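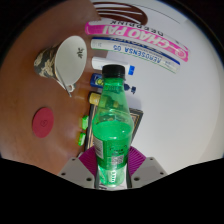
Robotics Practicum, Unit 4: Grasp Demonstrations on Household Objects
Course handout, September revision
Instructor: Gizella Szabó. Lab assistant: Carleen McPhee.

4.1 Scope

Unit 3 ended with a gripper that closes. Unit 4 covers collecting demonstrations with the hand-held version of the same gripper and preparing them for the training run in Unit 5. Each team works at one table with its own set of objects. The pick is always a single rigid object, lifted by the lower part of the body and set back down on the table.

Teams for this unit are Pellasura, Tistby and Honwood. Team names go in the session header exactly as spelled here. The import script is case-sensitive and will create a fourth team if it sees "tistby".

4.2 Terms

Episode. One continuous recording from the start tone to the stop tone, containing one pick and one place.

Approach. The part of the episode before either pad touches the object.

Contact frame. The first frame in which both pads touch. This is marked by hand in the Samir labeling tool.

Hold. Everything between the contact frame and release.

Clutter. Any item on the table other than the target. Clutter stays where it is for the whole block.

4.3 Choosing a target

A target must fit between the open pads with clearance on both sides. Upright bottles are suitable for a first block: the shape is nearly symmetric about the vertical axis, so the wrist angle matters less than it does for a box.

Two properties cause trouble later and should be written down in the header when they apply:

Transparency. A clear or tinted wall lets the background through, and the object's appearance then changes with viewpoint. Edges found by a simple color threshold will be wrong.

Partial fill. Liquid moves the center of mass and keeps moving after the hand has stopped. Lift slowly and pause at the top before lowering.

Caps must be closed tight. Targets with a loose cap are not accepted.

4.4 Grip height

Take hold low on the body, below the widest section. The pads are ribbed and compliant, and they wrap slightly around a curved surface. On a tapered body, a grip placed too high tends to ride up toward the shoulder as the lift begins. Squeeze until the pads conform, then stop. Extra force does not improve the hold and flattens thin plastic.

Keep the two finger plates level with each other in the view. If one sits visibly higher, the wrist is rolled – lower the elbow and start again.
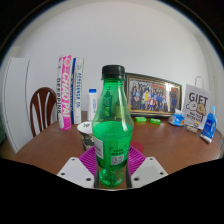

Figure 4.1. Low grip on a tinted bottle, clutter at the back of the table.

4.5 Viewpoint

The lens is wide and round. Straight objects near the rim of the view will look bent, and upright items may appear to lean. Do not correct for this by tilting the hand. The calibration from Unit 2 handles it in software.

Vary the direction of approach between episodes. A block in which every approach comes from the same side teaches the policy the background along with the object. Large fixed items such as picture frames, chair backs and bags are easy for a network to latch onto, and so is lettering on packaging.

4.6 Block size and file checks

A full block is 24 episodes. Each episode is trimmed to 688 frames on export. The joint-width log should then hold 687 intervals, one fewer than the number of frames. If the log is short, the clock sync failed and the episode must be recorded again. Do not pad the log.

Minimum hold is 500 milliseconds by the contact label. Shorter holds are rejected at import with error code 3.

4.7 Labeling in Samir

Open the block, step to the contact frame, press C. Step to release, press R. Add one line of free text naming the target. Use plain words: "green bottle, black cap" is enough. Brand names are not needed and make the text search worse.

Both team members label the block separately. Disagreements of more than five frames on contact are settled by looking at the frames together. With a transparent target, expect more of these than usual – the far pad shows through the wall and can look like contact before it is.

4.8 To hand in

The exported block, the session header, both label files, and one page on the episodes you discarded and the reason for each. State the discard rule you used before you apply it. Questions about Samir go to Carleen McPhee during lab hours, and questions about the write-up go to Gizella Szabó.

Reading for Unit 5: course notes, sections 5.1 through 5.3, plus the appendix on time alignment.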